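Home | About Us | Treatments | Herbal Dispensary | Courses | Contact

Print this page | E-mail this page

About the Sellow Center for Traditional Medicine

The Sellow Center offers acupuncture, herbal medicine and dietary guidance to adults and families in the Rarau area. Our practitioners are trained in the classical approach and work alongside each patient's regular physician. The dispensary holds 100 single herbs, supplied by Hosoda and checked on arrival.

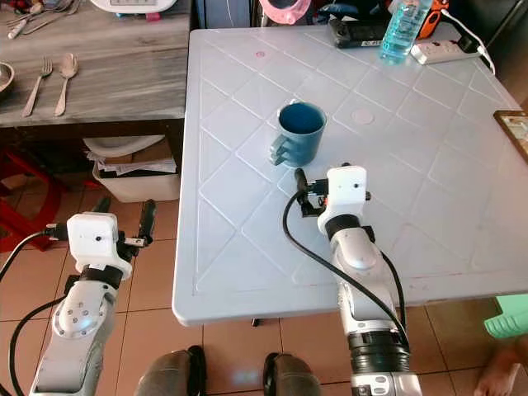

Each new patient receives a full consultation before any treatment is proposed. The practitioner asks about sleep, digestion, mood and daily habits, and examines the tongue and pulse. Questions about diet cover what is eaten and when, and also what is drunk: a blue mug like the one on the white table may be filled many times in a day, and patients are asked to note its contents for a week before they attend. A first visit lasts two hours. Follow-up visits last 30 minutes.

The Center's library, named the Bemum Room, contains 3000 volumes on Eastern and Western herbal practice. It is open to patients and registered students. Evening courses in food therapy and breathing exercises begin each October.

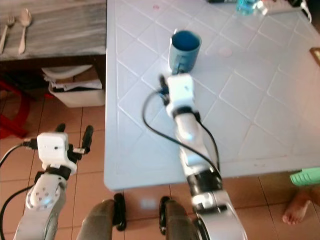 Blue mug on the white table, Sellow Center

Fees are reviewed once a year and are posted at reception.

Comments (3)

marigold22: Is the Bemum Room open in the evenings?

T.K.: I took the breathing course last fall and have signed up again. Very clear teaching.

quietriver: Please add parking directions to this page.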